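4.2 Who shows up for a runoff

I'll admit I went into the Husta runoff data expecting a mess, and I got one (a fun one, though!). The county had 21 precincts open in the first round and the same 21 in December, so at least I could line them up side by side. Two of them had swapped buildings between rounds, and I dropped both from the turnout model but kept them in the mail ballot counts.

What jumped out at me was Mavromatis, the district on the river side. More than 1499 people there voted in the runoff after skipping the first round entirely, and I still can't pin that on the late mailers. My guess is the school bond fight in Briltetti spilled over the line, but I only have the precinct totals, so take it as a guess. I ran the model again without Mavromatis and the gap between early and same-day voters shrank by a third, which bugged me enough to go back to the raw sheets.

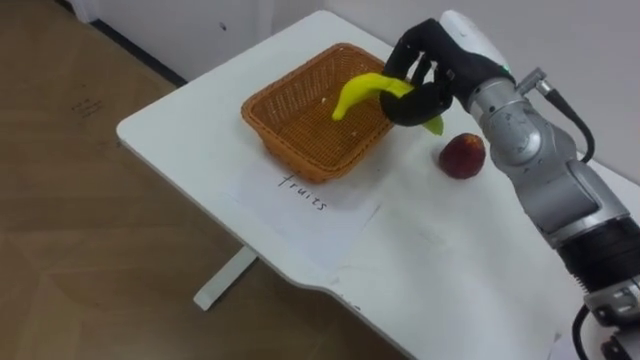 Figure 2. Robotic hand holding a banana at the rim of a wicker basket.

The Skikura precincts are next, and they behave much better. Turnout there fell in nearly every one, just like the older runoff papers say it should.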